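Brukton Technical Institute
Robot Learning Laboratory, Handout 6
Gathering Demonstrations for Cloth Handling

Reading before the session: the Gruro operator guide, chapters 2 and 3.

1. Purpose of the session

Students will record demonstrations of folding and placing small garments. The recordings are added to the Ferkcombe set, which held 894 accepted episodes at the start of term. Each pair is expected to contribute 25 episodes. An episode begins when the operator presses the start pedal and ends when the garment has been released and the arm has returned to its rest position.

2. What is recorded

Every episode contains the wrist camera stream, the joint positions, the gripper opening and a one-line task label. All streams must share the same clock. Check the clock offset on the Ginting console before the first episode and again after any restart. Episodes with a missing stream are rejected automatically and do not count toward the total.

3. Wrist views of dark fabric

Black garments on a white surface give a strong outer edge but very little contrast within the fabric. Where one dark item overlaps another, the boundary between them may be hard to find, and printed marks are often the clearest cue available. Fast wrist motion removes much of that detail.

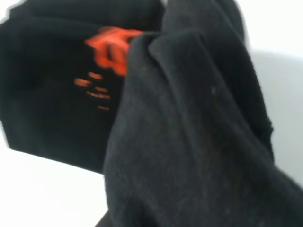

Figure 6.1. Wrist camera view of black fabric on white. Motion blur leaves the orange print on the folded item unreadable; the knit on the right keeps more of its texture.

Blurred images are not grounds for rejecting an episode. A learning system trained only on sharp images will perform poorly when the arm moves at working speed. Operators should nevertheless slow down during the approach and the grasp, where the position of a fold matters most. Do not pause in midair to obtain a clear view, as the pause will be learned along with the motion.

4. Labels

Write the label before recording. Name the garment, its starting state and the goal, for example "black garment, folded, move to left side." If the type of garment is uncertain, use the general word. Failed grasps are kept and marked F. A second attempt within the same episode is marked R.

5. Submission

Upload the episodes and the signed log sheet by the end of the laboratory period. Spare log sheets are kept in Room 402. Pairs whose episodes are rejected may record replacements during open hours in March.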